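Holzbrett richtig ölen

Vor dem Ölen das Brett mit lauwarmem Wasser abwischen und über Nacht trocknen lassen. Danach mit 120er, dann mit 180er Papier schleifen, immer in Faserrichtung. Den Staub mit einem trockenen Tuch abnehmen.

Leinöl dünn mit einem Baumwolllappen auftragen, auch an den Kanten. Nach rund 42 Minuten den Überschuss abreiben. Am nächsten Tag ein zweites Mal ölen.

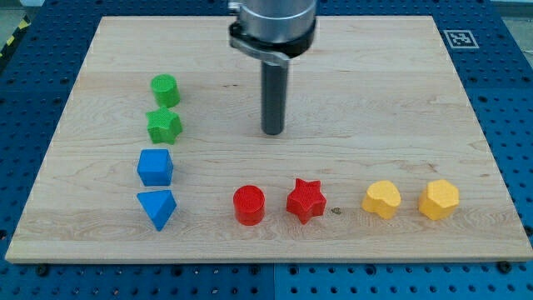

Helles Holzbrett mit sichtbarer Maserung

Ölgetränkte Lappen flach im Freien trocknen lassen, sie können sich selbst entzünden.

Text: Rhea Gatchalian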